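Why I stopped trusting my timestamps

2 April 2022

For most of the winter I was convinced that our policy was bad at letting go. It would bring the ball over the container and then open the fingers too early, or wait and wait. Duarte said we needed more demonstrations. I agreed with him, and we recorded 99 more. The result was the same, only slower to train.

The demonstrations are made by a person with two hand-held grippers, and the task is simple on paper: pick up a small orange ball, put it in a clear plastic container, go back. The pose of each gripper comes from one program and the opening of the fingers comes from another. A third program, which I wrote last October and which we call Pledum, joins them into one file with the camera images. I was rather proud of Pledum. You can guess where this goes.
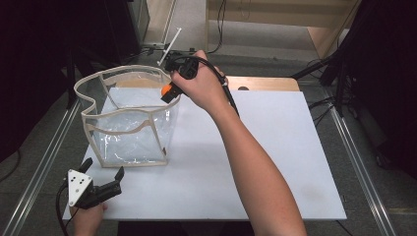 Pledum matched every image with the nearest finger reading in time. This sounds correct, and it is correct if both clocks agree. Ours did not. The finger readings got their time when they arrived at the computer, after waiting in a buffer, while the images got theirs at the moment of capture. The difference was 39 milliseconds when a recording began and it grew during long sessions. In the slow parts of the movement this does no harm. At the release it does, and the release is the only part where the fingers have to be exact.

I found it by plotting the finger opening next to the images and stepping forward with the arrow key. Tsehay sat with me and after 21 recordings she asked why the fingers in the picture always opened before the line went up. I had looked at the same plot for two days and I had not seen it.

The repair is small. The finger readings now carry the time of the device, and at the start of each session we close both grippers twice, so the offset can be estimated from the images. Pledum refuses to write the file if the two estimates do not agree. I also made it interpolate between readings, where before it took the nearest one.

We corrected the old recordings too, except those without any clear closing at the beginning. The policy trained on them releases much better. It still hesitates when the ball is near the rim, and I suspect the transparent walls, but I have no proof yet. Joana wants to try with a second camera first.

If you have a similar setup, plot your signals over your images before you collect more data.

Recent posts
Reading the Osolov calibration files without crying
Notes from our visit to Holness
A small viewer for long recordings
Why our planner prefers the left side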